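Plurcombe, August 3, 2022

Dranik announce second album 'Nasness', out in October on Doucette Records

Four-piece folk-rock band Dranik will release their second album, 'Nasness', this October through Doucette Records. The first single, 'Ferry Money', is available to stream from today.

The album has ten songs and runs to 41 minutes. It was recorded over two winters in Plurcombe, where three of the four members grew up, and takes its title from the stretch of coast north of the town. Most of the writing was done by singer and guitarist Mayu Oshima, with two songs by fiddle player Kirsten Bouchard and one, the closing 'Salt Road', credited to the whole band.

Oshima wrote the bulk of the material in the year after her father sold the family boatyard. She had been living away from Plurcombe for most of her twenties and came back to help clear the sheds.

"I went home for a fortnight and stayed for fourteen months," Oshima said. "We had boxes of receipts going back before I was born. A lot of the lines on this record are things people had written on the backs of them. 'Ferry Money' is nearly word for word."

The band's first album, 'Lower Lights', was made in five days with everyone playing in one room. For 'Nasness' they took longer and recorded the drums and bass first, with fiddle, harmonium and voices added later. Producer Gaétan Dhillon worked with them on all ten songs and plays pedal steel on 'Winter Rates' and 'Harbour Office'. Drummer Jade Charbonneau and bass player Gaétan Kennedy complete the line-up.

"With two Gaétans in the building we went by surnames," Kennedy said. "Dhillon made us play 'Winter Rates' 48 times. We used the third one."

Bouchard's two songs, 'Annie at the Window' and 'The Long Field', are the first she has written for the band. Both are sung by her, with Oshima on harmony. 'The Long Field' began as a fiddle tune she used to play at the end of the set, and regular concert-goers may recognise it — it now has words and is a good deal slower.
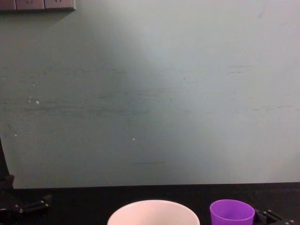 Formats and pre-orders

'Nasness' will be released on CD, vinyl and download. The first vinyl pressing is limited to 317 numbered copies in a gatefold sleeve, with a lyric booklet. Pre-orders are open now from the Doucette Records online shop and from the band's own mailing list. Anyone who pre-orders in either place will receive 'Ferry Money' and its B-side, 'Tide Table', as an immediate download.

Live dates

Dranik will play the album in full at Plurcombe Assembly Rooms in the week of release. Capacity is 206 and tickets are on sale from the venue box office. Further dates in Britain and Ireland will be announced next month. Support at Plurcombe comes from Charbonneau's other project, a duo for drums and accordion.

'Nasness' track listing

1. Ferry Money
2. Harbour Office
3. Annie at the Window
4. Receipts
5. Winter Rates
6. Slipway
7. The Long Field
8. Fourteen Months
9. What the Sheds Held
10. Salt Road

Review copies and interview requests: press desk, Doucette Records. Please state whether you need a download or a CD.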